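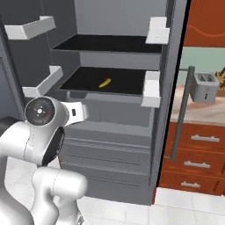

Garage log > Fosholm arm > March

11 pm. Sim only tonight, real arm still in bits on the bench waiting on the Trultier gearbox. Got the kitchen loading finally. Banana on the lower shelf, thats the target for now. Run 271 crashed on import, my own fault, wrong units agian. Fixed. Doors next. Gripper offset was off by 12 mm so changed it in the config, rerun before bed.

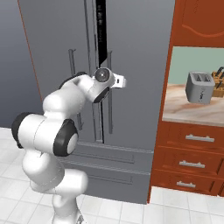

Suvow on the build chat reckons I should slow the wrist right down before trying any of it on hardware. Fair. Capped it, will check torque tomorow. Need M3 screws.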